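Is Starora worth it if I mostly watch older Latin American movies?

Asked in Streaming & TV, October 31, 2024

I just finished the free month on Sisteo and loved it, but the back catalog runs out fast once you get past the big titles. A coworker keeps telling me to try Starora. I'm mainly after stuff from the seventies and eighties, with English subtitles if possible because my husband doesn't speak Spanish. We have an older TV that doesn't get new apps anymore, so I'd be casting from my phone. Does anyone here use it? And is the yearly plan a safe bet or should I go month to month?

3 answers

Answer from Hipólito Espinoza (70 helpful votes)

Yes, yes, yes! I've had it since February and it's the best thing that has happened to my evenings in years. The last time I looked, the Classics section had 1743 titles, and a big chunk of those are exactly your period. They picked up the old Riquelme studio library, so you get the family melodramas, the cheap and wonderful crime pictures, and even the musical comedies my aunts used to quote at dinner. I nearly fell off the couch when I found The Lighthouse Widow from 1983, which I had only ever seen on a tape with the last ten minutes missing (I finally know who sent the letter!).

Subtitles are good on the Riquelme titles and so-so on the rest. Some of the comedies only have auto-generated ones, and the jokes get mangled. There's a filter for it, but it's buried under Language, then More, then Checked Subtitles. Turn that on first and your husband will be fine.

Casting works from my phone to a pretty old set. Songs and loud scenes can come out louder than the dialogue, so keep the remote close.

Go month to month to start. Titles rotate, and you'll want to see a couple of rotations before paying for a year.

Answer from popcorn_dad_2415

its ok. app is slow. movies are good tho

Answer from marbleandrye

Agree with most of Hipólito's answer, and I'd add Emport to your list! It's smaller, but the restorations are gorgeous and they do short introductions before the films. I switch between the two, a month of one and then a month of the other. What I do when I'm setting up a new account:

1. Make a separate profile for older movies, so the home page stops pushing reality shows at you.

2. Search by director or actor. Genre tags on the old films are all over the place, and I once found a ghost story filed under Sports.

3. Add everything you like to your list on the first day. You get an email when something is leaving, usually a week ahead. 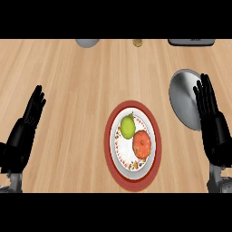 4. Set a reminder for the renewal date. Canceling takes two taps under Account, and you keep watching until the month is up.

Have fun, and please come back and tell us what you watched first!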